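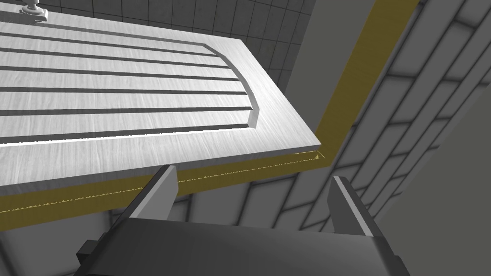 Visit report, Sandberg open day, 14 Dec 2019
Written by the Fleluler test bench lead

I went to Sandberg to see two grippers compared in simulation, the Meleck parallel jaw and their own Stolham. I came home with a bag of leaflets and no firm view on either.

The first demo was a door job. The Meleck has two flat fingers, set wide apart, and the operator brought them in under the edge of a white slatted panel. We were told it had done this 127 times. How many of those ended with the door where it should be? The slide didn't say, and the chap at the desk promised to email. Rendered doors don't sag or stick, and ours do both.

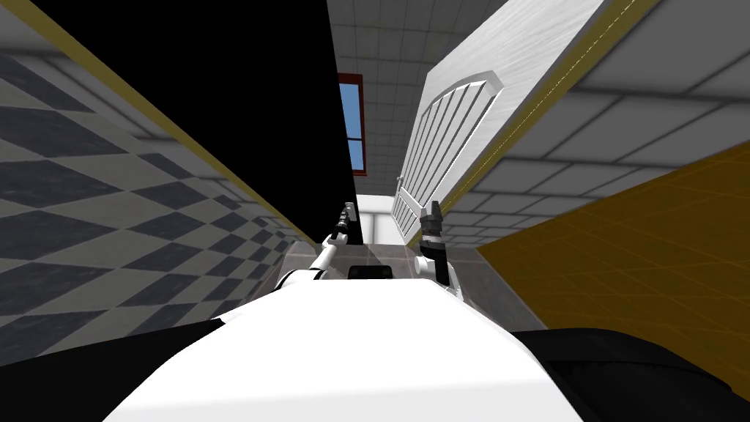 My real interest was the controller, as we have to pick one by July. Sandberg claims 8 ms from command to joint, measured on their own machine with their own stopwatch. I asked to see it with both arms working at once and got a polite nod. With the two grippers raised and facing each other across a gap of roughly a hand's width, I'd want to know what happens when one side lags. The view was tilted so steeply that the door and walls ran on the diagonal, and I found it hard to judge distance from that alone.

Tea was good. The Stolham slot was cut to 10 minutes and I missed half of it. I've asked for a loan unit of each.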